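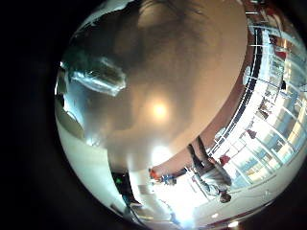 Surkudero list archive
Home | Threads | Authors | Search | Log in
2 min read

Re: how many examples before the first training run?
From: Siobhán Gilmartin
9 November 2025

Murali Shetty wrote:
> We have 70 demos from the wrist camera so far, all recorded by
> the same two people. Is that worth training on, or should we wait
> until December when the second arm is up? Also, do you throw out
> episodes where the windows blow out the exposure?

Hi Murali,

Train on it now! You'll learn more from one bad policy than from another month of collecting, and it only costs you a night on the machine. Our first go was smaller than yours and it was terrible, but it told us right away that we'd started every single episode from the same pose (oops).

On the windows – keep those. We dropped 17 bright ones last spring to be tidy, and then the arm got lost every sunny morning. Same goes for people standing in the background. Daylight and coworkers will be there when you run the thing, so let it see them.

What I do throw out is anything where the operator stops for more than 10 seconds to think. Those pauses get copied beautifully, I'm sorry to say.

If you can, get four new people to record a few each before you add more of your own. I can send our sorting script, just tell me which folder layout you use.

Siobhán

Previous in thread | Next in thread | Reply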